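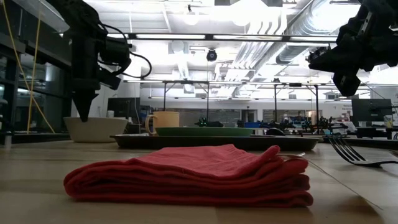

Getting round Nuttall House in one go takes a bit of planning. Biggest old house in Sornivside, three wings, none of them built by the same owner, floors that don't line up. Buy the long tour ticket, not the short one. Short one skips the attic and the blind corridor, and those are why you came. Pack light, they check bags at the gate. What I do bring is a cloth towel, folded flat in a few layers like the red one up top, because the stone bench in the tower room is freezing and you sit there for the whole talk.

Book first. Tickets go through Carnix, the booking site, and the slots open at the start of the month. February is the quietest. Summer, forget it. Pick the first slot of the day – the guides are fresher and theres less of a line on the narrow stairs.

Park on the Zullero Street side. The main lot fills up and then you're walking uphill.

Inside, go in this order if they let you wander after the tour:

Attic first. Gets stuffy by noon.

Then the blind corridor. 13 doors, 2 of them open onto anything. Try the handles, it's allowed. Count as you go or you will lose your place, I did.

Then the music room. Look up. The ceiling was painted twice and you can see the older one coming thru near the window.

Kitchen wing last. Cool, dark, good place to slow down. Ask to see the household book, it's in a glass case but they turn the page if you ask nicely. Entry 789 is the cook complaining about the new staircase.

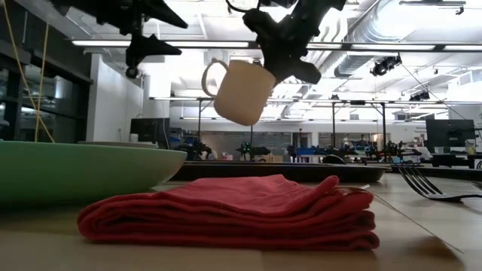

Red napkin, green bowl, a fork off to the right.

If you want the ghost stories ask for Magdalini Kalogeropoulos, she does the late tour and tells them straight, no spooky voice. The owner's claim that 2,000 keys were cut for the place is probaly nonsense, but she'll show you the box.

No flash anywhere. No heels on the back stairs. Gift shop takes cards, the gate doesn't – bring cash for the map.

Route last checked November 2022.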